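29/08/2024

Second day comparing hands on the two-arm setup. The Plallik fingers went on before lunch - gray, ribbed, softer than the Rorkier set we had last time. Same orange bottles as before, and Vichien Nilsuwan sat in at the green table.

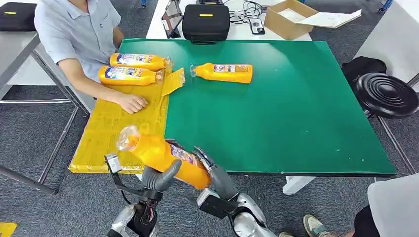 Which controller are we keeping for this? The Cultik, at least until October, as the Yimyam still drops its settings on restart.

I set the closing speed to 100 for the morning and tried 130 after the break. I prefer 100. At 130 the fingers come in before I've settled the wrist angle. 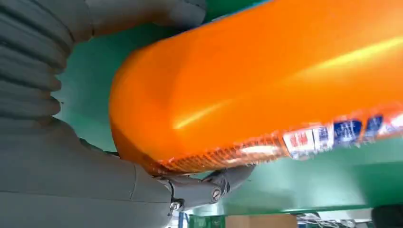 The wrist angle is what I keep changing. I moved it 8 degrees and then 2 back, and wrote both in the notebook. The shrink-wrap on the bottles is slick, so I want more of the palm on it and less of the fingertips.

Vichien wants the wrist cameras compared next. I said fine, but with the lights left alone - glare on the plastic is bad enough. 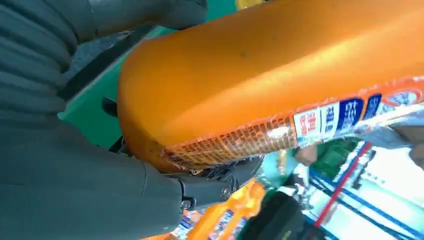 For tomorrow

Rorkier fingers back on, speed at 100. Charge the tablet. Ask Vichien for the short cable.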